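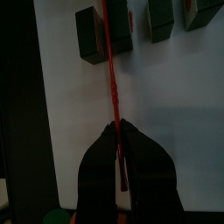 I finally have a gripper that will hold a piece of cord, and I am way more excited about this than a grown adult should be. If you've been reading since August you know the arm (I call it Daza, long story involving my cousin's dog) has been able to pick up chunky things for a while. Chunky things are easy! You close the fingers until the current goes up and you stop. Cord is another animal entirely. It bends, it slides, it gets under the fingertip pads and pulls them off, and then you're on your knees with a flashlight looking for a pad the size of a lentil.

So here's where I am as of March 30, 2022, mostly so I can find it again when I forget what I did.

The old fingers were flat all the way up. They looked great on the screen and they were terrible. Two flat faces sound like they should touch everywhere, but mine came off the printer with a tiny bow in them, so they met in the middle and left a gap at the tips, right where I wanted the pinch. I sanded one pair, which made it worse, and then I sanded another pair, because I don't learn. Ignacio Salinas, who has the bench next to mine at Histivlow, picked one up, held it to the light and said "why don't you just make them lean in?" And yeah. Fine. The new ones toe in slightly so the tips meet first, and the rest closes up behind as the servo pushes.

They also taper a lot more. I was worried they'd be too weak, so I bumped the wall thickness and printed them slow - 11 hours for the pair, overnight, with me waking up twice to go listen to the printer from the hallway.

The servo is a Vodow, the small one with the metal gears. I went through a plastic-geared one first and I don't want to talk about it. If you're copying any of this, please check the horn screw before you blame the code. I spent an entire evening rewriting the closing routine, adding delays, taking the delays out again, and the whole time the horn was slipping on the spline. One quarter turn of a screwdriver and my "software problem" went away.

Speaking of software, everything runs through Pulix now, which is the little pile of Python scripts I keep promising to put online. It's ugly. It has a function called close_gently and another one called close_gently_real and the second one is the one you want. What it does is pretty simple: close fast until the fingers are almost there, then creep in small steps and watch the load reading. With cord there's hardly any bump in the load when you make contact, so I gave up trying to detect it and just squeeze to a fixed value. It's 18 on whatever scale the servo reports (the manual says percent, I have doubts). At 15 the cord slid out whenever the arm moved sideways. Much higher and the servo starts to sing, and I've already told you how I feel about replacing servos.

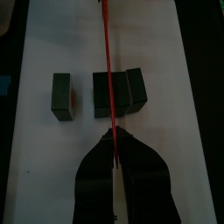
The wrist camera was the other big job, and I moved it more times than I can remember. Too close and all you get is two giant black fingers and a smear. Too far back and it catches on the elbow cable when the arm folds. Where it sits now, the fingertips come up into the lower part of the view and there's plenty of table left above them, so I can see what I'm headed toward. The red against the white tabletop helps a ton too. My first cord was a kind of oatmeal color and I could barely find it on the laptop, let alone write code to find it. This one I can follow all the way down to where it goes in between the fingers, even with a bit of a wave in it. The dark green blocks are easy to pick out as well, although when two of them get shoved up against each other my block finder calls them one big block, so that's on the list.

What I really want out of this is for Daza to take hold of the cord near the end and carry it to wherever I say without dragging it over everything on the way. Sounds like nothing, right? But the arm only knows where the fingers are. It has no idea there's a length of cord trailing off above them, and a path that's perfectly fine for an empty gripper can sweep that cord straight across the blocks. Right now my plan is embarrassingly dumb: go up, go sideways, come down, never take the shortcut. I'd like to do something smarter with the camera but I also know myself, and the dumb version will still be in there a year from now.

Money stuff, since a couple of people asked last time. The fingers cost me next to nothing in filament (not counting the failures, which I refuse to count). The servo plus the camera came to about 60 dollars. The cord was in a drawer.

Things still bugging me: the cable along the forearm needs a proper clip instead of tape, and the fingertip pads are held on with contact cement that I don't trust at all. Ignacio thinks I should skip the pads and print ridges right into the tips. I think ridges will chew up the cord. We've been having this argument at the coffee machine, and he's already printed a set with ridges without asking me, in orange, and left them on my bench with a sticky note that says "try me." I'll put them on after I fix the cable clip.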